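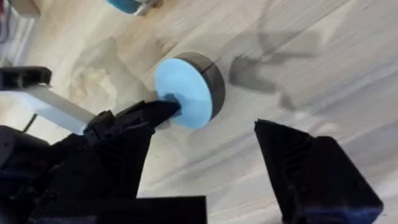 I built Tarka because I was sick of guessing when to post. It's a small scheduling tool for people who run a page or two - you write your posts, pick the days, and Tarka sends them out while you get on with your life. The whole look is light blue and dark gray, the same pairing as the round disc up top, and I've stuck with it through 3 redesigns (I just really like it!). Every account gets a queue, a calendar and a plain weekly report that lands Monday morning.

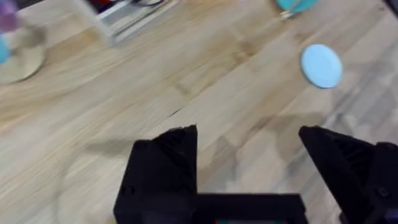 ## Plans

- **Matville** - 2 pages, 30 scheduled posts a month. Plenty for a shop or a band.
- **Grirnton** - unlimited posts, plus shared drafts so your coworker can fix your typos.

You can switch plans whenever you like. Questions go straight to me, Teodor Moen, and I do answer them!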